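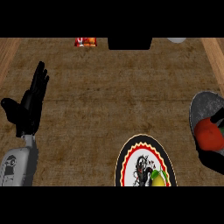 Percy Montoya told us that the vote in Rorley was decided in the corridor and that the chamber only wrote it down. Several other members of the Urovthorpe assembly described the matter in similar words, and we take this claim as the starting point of the present section.

4.2 Defection and the timing of the confidence vote

In the period under study, 5 members left the governing party and sat with the opposition. All of them came from the district of Toston, where the party had changed its local leadership in April. The existing literature explains such moves mostly by the offer of office. Our interviews give only partial support to this view. Two of the members received a post afterwards, but the other three received nothing that we could trace in the public record.

We therefore look at the calendar of the assembly. Under the standing rules, a motion of confidence must be debated within 90 days after it is filed. The opposition filed its motion before the budget was read, and so the whole budget debate took place under the threat of a lost majority. Members from Toston had asked for a road fund of 300 million, and the draft offered 200 million. In the minutes, the complaints about this difference begin before the first defection, which makes it hard to treat them as a later excuse.

Figure 3. Simulated tabletop with a black robot hand at left.

The Balogun ruling is also of importance. It established that a member who leaves the party keeps the seat until the next election, and it removed the main legal cost of leaving. Before the ruling, we find no defection in the minutes of the same assembly. We do not claim that the ruling caused the later moves, but it changed what the members could expect, and the whips knew this too.

Section 4.3 compares these results with the council votes in Rorley.

12 shares
3 comments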